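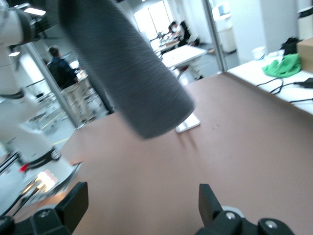
Kendness Tabletop Objects

A set of short recordings of everyday things being handled on a table. This file covers what the objects are, how they were laid out, how the folders are arranged and what is known to be wrong.

Last updated: Jul 20, 2023

Contents

The set has 200 recordings in 8 folders. Each folder covers one pairing of a large object with a small one. The large objects are mostly soft or covered in cloth: cushions, bolsters, rolled towels, a draft stopper. The small ones are flat and light, such as cards, erasers, coasters and folded paper.

The pairings were chosen because a large soft thing tends to hide a small flat one as it passes over it. If you only want recordings where the small object stays in view from start to finish, filter on the column "covered" in objects.csv and keep the rows marked no.

Where the objects came from

Most of the soft goods were bought from Feker, a household store. The rest came out of a closet. Items that were already worn were kept as they were, and their condition is given in the notes column. Nothing was washed or ironed for the recordings.

The small objects were picked for being pale and plain. Sultana, the earlier set, used bright printed ones, and people who trained on it told us the print did most of the work.

The table

All recordings use a brown tabletop with no cloth or mat. It was wiped at the start of each session but crumbs, lint and specks do turn up. They have not been edited out. If you are masking the background, don't assume one flat color across the whole surface, as the shade shifts with the room lights.

Objects were placed by hand within reach of the front edge. There are no marks on the table for position. The starting layout changes from one recording to the next, and the small object may be under, beside or in front of the large one.

Folder layout

objects.csv: one row per object, with name, shape, main color, surface and notes
layouts.csv: one row per recording, with the pairing and starting layout
recordings/: the 8 pairing folders
stills/: one still per recording, taken from partway through
splits/: train and test lists

Surface is one of smooth, ribbed, woven, fuzzy or mixed. Ribbed means lines you could feel with a fingernail. A printed stripe is listed as smooth.

Splits

The test list has 69 recordings. The split is by object, so no large object appears in both lists. Small objects can appear in both. The lists were remade in December after a gray object was found in train and test under two names.

Known problems

Fast movement blurs the large objects badly, and the ribbed ones can look smooth as a result. Take the surface label from objects.csv, never from a single still.

In 3 recordings the small object ends up off the table. They are listed in layouts.csv as "dropped" and left in.

White objects lose their edges under the brighter lights. Check the outline by eye before using it for measurement.

The people and furniture past the table are not labeled.

Related sets

Skalus uses the same column names and can be joined to this one on object name. Sultana can't be joined without renaming, because it has shape and surface in a single column.

Corrections

If a label is wrong, send the recording name, the column and what it should say. Fixes go into the CSV files directly and are listed in changes.txt. Recording names stay the same between versions.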